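Ticket 300: Pick assist, mixed small items
Site: Vastutdale packing hall
Opened by: Grigoris Papadakis, shift lead
Date opened: April 4, 2019
Status: Open, waiting on Barrientos

Problem as reported
Since the February update the Skambridge cell stops and asks for a person whenever a tote holds both hard and soft items. Before the update one packer could cover two cells. Now the same packer walks back and forth clearing stops, and the hand packing on the side bench falls behind.

Step 1. Cleaned the pads and checked the pivots on both grippers. No play. Ran hard items only, small interlocking cubes and blocks. No stops.

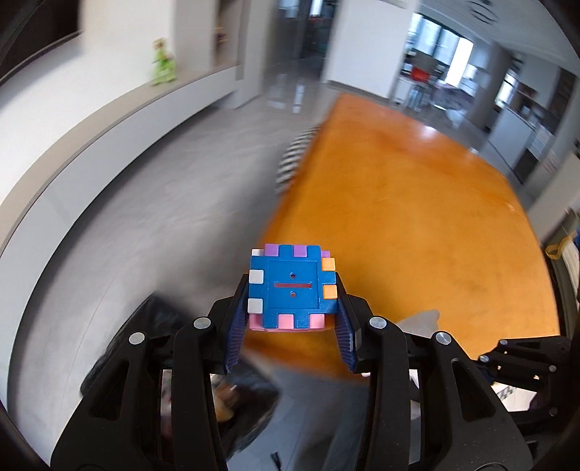
Step 2. Ran soft packs only at the old closing force. No stops, but the packers asked for a lower setting because crushed corners come back to them as rework. Lowered it one notch.

Step 3. Ran the mixed tote. It stopped 12 times before break. Each stop shows the same message, "grip class changed," and each one needs a badge tap to clear. The packer on duty says the tapping bothers her more than the lifting ever did. I am putting that in the ticket because it keeps getting left out.

Step 4. Went back to the Pulwood item list. Snack bags are still filed under "rigid, small." Asked Barrientos to change the class and send the list again.
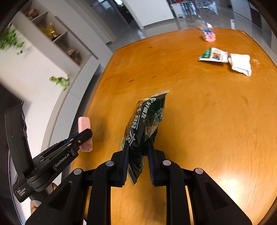
Can packers clear a stop without the badge while this ticket is open?
Only the shift lead can turn that on, from the cell menu under Access. It goes back to badge clearing at the end of the shift, so the next lead has to set it again.

Update from Barrientos
The corrected list has 1,000 lines and will load overnight. Leave the force where it is until then.

Reply, G. Papadakis
Fine. I have moved one person from the bench to cell 2 for the rest of the week. Please don't log those hours as operator error, they were logged that way last time and it counted against the team. Will rerun step 3 after the list loads and post the stop count in this ticket.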